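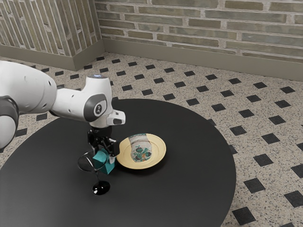
Why did the arm report a successful grasp on trials where it had already touched the glass?

The success check only looked at the cube. It passed a trial if the cube was between the fingers and off the table, and contact with any other object was never logged.

Unit 6 handout: Contact faults in cluttered pick tasks

Read this before the lab. It covers the fault we will be tracing in the Skolomis simulator, and it assumes you have done the Unit 5 reading on collision geometry.

Background

The table task is a simple one. The arm picks up the teal cube, lifts it, and leaves the wine glass and the plate alone. The glass and the cube are close together, so the fingers have little room on that side. Boris Omerović ran the task in June as a baseline for his project. He ran 168 trials and the log marked all of them as passed except 4. Mhairi Nisbet replayed the passed trials at slow speed and found 30 in which the gripper or the cube touched the glass on the way up.

None of those 30 raised a warning. In simulation that costs nothing. On a real bench it is a broken glass, and an arm that keeps moving through the pieces.

What went wrong

Two separate faults were involved, and you should keep them apart in your report.

The first was in the planner. The collision shape for the glass was a narrow cylinder fitted to the stem. The bowl is wider than the stem, so the planner treated space taken up by the bowl as free. The visual model was correct, which is why the problem did not show when people looked over the setup.

The second was in the grading. The contact monitor, Tramow, had an ignore list left over from an older task with no glass in it. Every contact with an object missing from its table was dropped. Skye Mackay found this by turning the list off and rerunning one trial.

A tilted cube makes the first fault worse. If the fingers close off center, the block can turn in the grasp, and a corner sticks out past the volume the planner has reserved for it. The planner still assumes the cube is square to the fingers.

Lab procedure

Load the saved trial and step to the moment of finger closure.
Turn on the collision shape overlay and compare it with the visual mesh of the glass.
Write down the smallest distance between the cube and the glass, first from the collision shapes and then from the meshes.
Clear the ignore list and replay. Note the time of first contact, if any.
Replace the cylinder with separate shapes for the bowl, stem and base. Plan again from the start pose.

Do not widen the safety margin to make the trial pass. Kęstutis Vanags tried that last term - the planner then found no path at all to the cube.

For the report

State which fault you are describing in each paragraph. Include both distances. Reports go to Yareli Tlapale by 4 p.m. on the day after your lab slot.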